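Acceptance

The contract with Flimley specified 1,000 picks per end effector. Clause 6 said the picks would be witnessed by an engineer not employed by the vendor, and so I was sent to Ruawai for the whole of November with a laptop and a stopwatch I never used, the controller being a better clock than I was.

Ketine had built the hand. It had many joints and a great deal of wire. The other arm carried the two-finger gripper, a catalog part, against which the hand was to be compared. Both arms ran from one Vuvent controller. The part was a push-button switch with a colored cap. The task was to take it out of the blue bin.

I logged every failure by code. Code 4 was a part dropped after lift. The two-finger gripper produced code 4 when it closed on the cap, and hardly ever when it closed on the body. The hand produced few drops. It produced hesitation. It would enter the bin, curl, stop, and open again, and the controller would write one line to the log - GRASP UNRESOLVED - and the cycle timer would run on.

By the second week I had stopped leaving the room during runs. I told the project lead that this was for data quality. In the evenings I plotted finger current against time and found that the hesitations were not random. They came when a finger touched a switch that was not the target. The hand stopped, withdrew a little, and came down from another side.

I asked Ketine for the line of code that did this. They sent me the whole grasp planner. I read it twice and did not find the line.
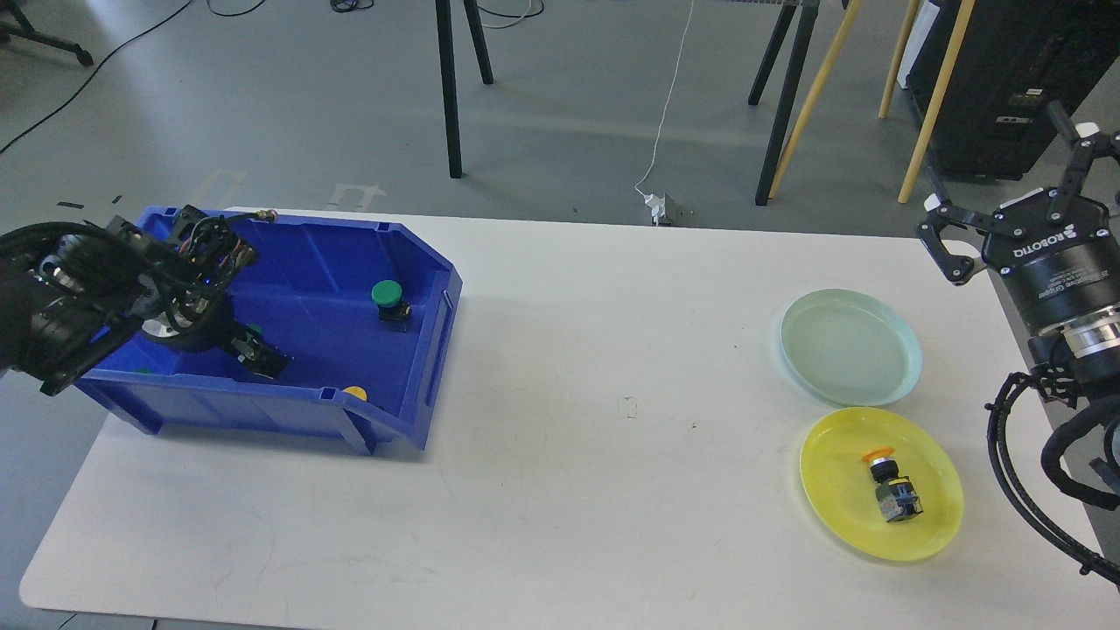

The last block was 100 picks with the hand alone. I set the grip force to the value in the contract and started the log. The hand lost time on nearly every cycle and dropped nothing. When the block ended I checked the timing against clause 6 and the annex. The hand was too slow by the limit in the annex. The two-finger gripper was inside it.

I wrote the report that night. Under Result I entered the cycle times and the word FAIL. Under Remarks, where most engineers put a dash, I wrote that the hand avoided disturbing parts it had not been asked to move, that the cause had not been identified, and that I recommended it not be corrected.

Flimley bought the gripper. The report was countersigned on 4/18/21 and came back to me with the Remarks field blank.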